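Small Office & Local Business Board > Marketing and Web
Thread: Moved offices, old address still all over the internet

marlow_print
We moved in June. New suite, same town, and I updated our own website the same afternoon, for which I expected applause. Three months on, customers still drive to the old place, which is now a dog groomer. The groomer has been very nice and has started giving people directions.

The map listing is right. The two big directories are right. But when you search our name plus the town, half the first page says Suite 127 and the other half says Suite 128, and we were never in 127. Our agency, Etico, wants to sell us a "citation cleanup" covering 3000 sites. I did not know there were 3000 sites. Is this worth paying for?

stapler_dan
No. Next question.

Longer version: maybe a dozen of those sites get looked at by human beings. Fix those by hand over a weekend with a pot of coffee. The rest are copies of copies and were last visited by the person who built them.

Kestrel Bookkeeping
I disagree with Dan, which will surprise him. We did it by hand when we moved and the old address kept growing back. Some of those sites pull from a data supplier, so you fix one and it gets overwritten the next month. What worked for us, in order:

1. Write down the exact name, address and phone you want, down to whether it's "Ste" or "Suite," and paste from that every time.

2. Fix the data suppliers first and the directories after. Give it a few weeks before you panic.

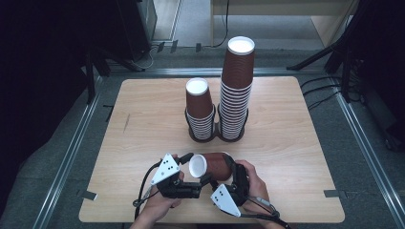 3. Search your old phone number in quotes. It finds listings your business name won't.

4. Tell the chamber. Ours had us under an address from two moves ago and a fax number none of us recognized.

stapler_dan
"Give it a few weeks before you panic" is the business model of every agency I have ever paid.

marlow_print
I searched the old phone number. We are apparently also a caterer.

thibodeau_fan
Where did 127 come from? Somebody typed that in once. If it was Etico, they should fix it free. I'd ask before I paid them a cent.

marlow_print
I asked. They said it was "inherited data," in the tone you'd use for a bad knee.

Kestrel Bookkeeping
Then get the list. If they can sell you 3000 sites they can name them. We used Esska for ours and they sent a spreadsheet with every login in it, so when we left, we left with the listings. Some outfits keep the logins, and your address goes back to the old one when you stop paying. Read that part of the contract twice.

stapler_dan
Okay, that one I'll give you. It happened to my brother-in-law with Mamura. He canceled and within a month he was back in a building that had been torn down. 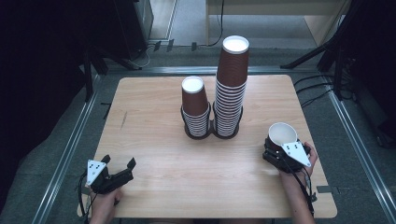
Rory Ogilvie
Moderator
Posted Fri 25 September

Moving this out of General, where it was getting replies about parking.

I did local listings for a living for longer than I like to admit, so a few things. The big number in these packages is padding. Ask which sites on the list sent anyone a visitor last year and watch how long the answer takes. Kestrel is right about the suppliers and Dan is right about the dozen, and you two can stop any time.

Marlow, a wrong suite number in the same building matters less than a wrong street. Fix the old street first. Also put a "we've moved" page on your own site with both addresses written out, and leave it up for a year. People search the old one.

thibodeau_fan
Does the page need to be fancy? Ours has a map and a video and loads in geological time.

Rory Ogilvie
Two sentences and a phone number. Drop the video.

marlow_print
Page is up. I turned down the package and told Etico I'd take the spreadsheet if they had one. They're "circling back." Meanwhile I've sent the groomer a box of business cards with our new address on them, and she wants to know what we'd charge to print hers.

stapler_dan
Charge her full price. She's getting all your foot traffic.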